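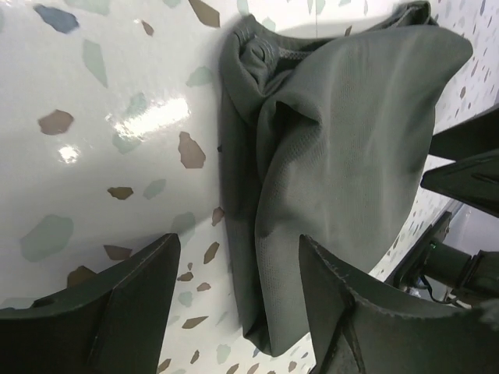
Amirul Chin
Operations and purchasing, Jarine Laundry & Linen

Mollari two-arm folding kit, reviewed from the budget side
Apr 6, 2025

Short version: good kit, plan for more money than the quote. Three stars, maybe three and a half.

We bought it for the odd stuff. Sheets and towels go through the big line fine, it's the sports clothing that eats hours. Thin mesh, dark, bunches up on itself the second you put it down. That was the test I cared about and that's what I budgeted around.

The price. Base kit was $2242 per arm on our quote, so double that for a pair, and the pair is the whole point. Fingers included, one set. Spare finger sets are $540 for both arms. Order them with the kit. I didn't, then paid shipping twice.

Stuff that wasnt on the quote: mounting plate, longer cables, a proper power strip, table time. I put $500 aside for "misc" and it was gone before the first shirt. Next time I'd double it.

Fingers. Hard, dark gray, ribs molded in, pointed at the tip. The edges look a bit rough, like a printed part. Fine on mesh so far, no snags I can blame on them. I would still ask Mollari for soft tips if you handle anything delicate. They say August for those. We'll see.

Table. Ours is white speckled terrazzo, glossy, came with the building. Looks great. Throws glare right back off the overhead light. If your buying new, get matte and plain. Cheap line item, put it in the plan early. I had to go back and ask for it later, never fun.

Setup took two of us a full afternoon, manual is thin. Cables hang in a loop under the arm, so leave clearance at the table edge. Support answered same day, both times.

Also looked at Sembiring (nicer software, way over our limit) and Emari (cheaper, one arm only, lead time kept moving). For crumpled clothes one arm was a no from me. You want one holding and one pulling.

Speed: slow. Our regular folder beats it easy. I planned it as a second-shift machine and the numbers only work that way. 15 months to pay back on my sheet, and thats with no repairs.

Would I buy again? Yes, with the spares and the matte table in the first order. Get the full parts list in writing before you sign.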